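Kikska two-arm laundry robot: review after a winter of use

Score: two out of five

I bought the Kikska second-hand from Lenau in December and have run it 197 times since. Setting up was easy enough. It learned the height of my washing machine door in an evening, and for the first few weeks I had no complaints.

The fault showed up on run 25. The left gripper closed on a sleeve, the software reported the item as released, and the arm pulled back with the sleeve still held. The basket went over and the arm carried on to its next move. There was no alarm. I had to use the stop button on the base.

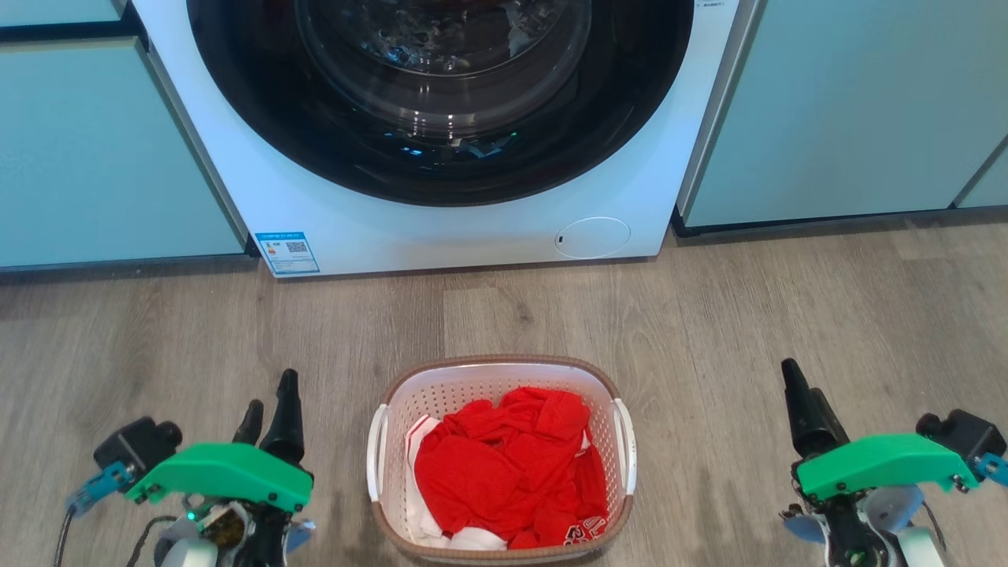 Kikska at the washer, basket between the grippers.

Mutalby, who handle the repairs, replaced the grip sensor free of charge. It happened again within a month, with a towel this time. The log gives error 1581 on both occasions, and the manual doesn't list it. Haris Soomro at Mutalby told me a firmware fix was being tested but could not give a date.

The Iturra I had before was slower, but it stopped when it snagged. I would not leave the Kikska running with children or pets in the room until this is sorted.

Reviewed 8 August 2021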